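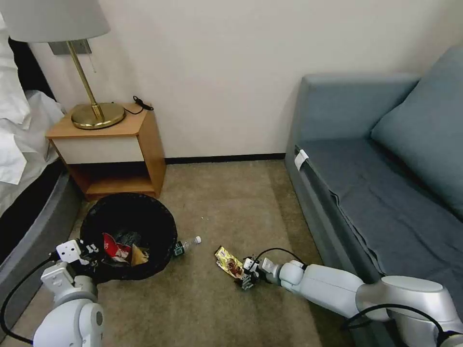
The first message to reach the Flondis support desk asked whether the robot was supposed to be able to do that, and if so, whether it could be asked to stop. The desk's reply, after a short pause to find out, was no to the first part and yes to the second.

FLONDIS ISSUES SOFTWARE FIX AND VOLUNTARY HOLD FOR WADLOW TWO-ARM ROOM TIDIERS

Grip-release fault can leave an arm pressing on the floor after pickup; no injuries reported; one carpet under discussion

FLALIMNESS, Tue 17 June – Flondis today announced a voluntary hold on unattended use of its Wadlow room-tidying robot, along with a software update that corrects a fault in the way the machine decides it has finished picking something up. The hold covers all 432 Wadlow units now working in guest rooms, short-stay apartments and staff housing.

The Wadlow is sold to do the dull end of room turnover: find the trash on the floor, pick it up, put it in the wastebasket, move on. It has two arms so that one can wait at the bin while the other goes after the wrapper. For most of its working life it has done this at a pace that customers have described, in their kinder letters, as thoughtful.

The fault concerns thin, flat, shiny things. A candy or snack wrapper lying flush against carpet gives the gripper very little to feel. Under software released in February, the robot makes up for this by pushing down a bit harder before it closes its fingers. That part works. What the February release also did, without being asked, was let the robot mistake the firmness of the floor for the firmness of a wrapper. Having concluded that it was now holding something large and heavy, the arm tightened its grip, pushed down again and waited for the object to come up. The object, in these cases, was the building.

In the reported incidents the arm stayed in this position until a person pressed the stop button or the motor reached its heat limit and shut off. Flondis has confirmed 20 such events. Of these, 6 left a visible mark on carpet or vinyl flooring, and 2 ended with damage to the gripper itself. In one of those two, a fingertip pad came off and was then correctly identified as litter by the other arm and thrown away, which made the investigation longer than it needed to be.

There have been no reports of injury. The company nevertheless treats the matter as a safety issue. An arm that is pushing against the floor stores up force, and when the grip slips, the arm can jump sideways several inches. A hand, a foot or a curious pet in that space could be pinched or struck. Flondis asks that customers take this seriously even though the rest of the story makes it hard.

What customers should do now

Run the Wadlow only with an adult in the room until the update is installed. Keep people and animals out of reach of both arms while it is working.

If an arm stops with its fingers against the floor and does not lift, press the red stop button on the base. Do not pull on the wrapper. Do not pull on the arm. After pressing the button, stand clear until the status light goes out, then use the release lever at the wrist to open the fingers.

Do not move the wastebasket while the robot is working, including to be helpful. The waiting arm expects the bin to be where it last saw it and will hold out for it.

What the update changes

The new software, version 6, adds a limit on how long either arm may press downward and how hard. If the wrapper does not come up on the second try, the robot opens its fingers, backs away and sends a note asking for a person. Flondis engineers had thought this might be seen as giving up. Customers who were consulted said they would be delighted if it gave up.

Version 6 also has the robot check that the thing in its grip is able to move before deciding how much it weighs. The company accepts that this check could have been there from the start.

The update was tested on low-pile carpet, loop carpet, vinyl and tile at the Flondis workshop in Flalimness, and then reviewed by Szekeres, an outside testing firm hired for the purpose. Szekeres found that the pressing fault did not come back under version 6. It also found that the robot remains slow with clear plastic bottles, which Flondis knew, and that its spoken phrase "All tidy!" plays whether or not the room is tidy, which Flondis did not. The phrase has been removed.

Repairs and costs

Flondis will replace damaged gripper parts at no charge and will pay for floor repairs where the robot's log shows a pressing event. Customers do not need to return the unit. The log uploads by itself when the robot is charging, and it is, by the standards of such things, quite frank.

Units that are not connected to a network will receive the update on a memory stick by mail, with printed directions. The hold on unattended use ends for each unit once version 6 is installed and the robot has completed one supervised pickup.

Customers with questions, floor damage or a Wadlow that is currently holding on to something should contact the Flondis support desk through the number on the underside of the base. Please press the stop button before looking for it.

About Flondis

Flondis designs and services cleaning and tidying machines for lodging and shared housing. Its products include the Wadlow two-arm room tidier.

###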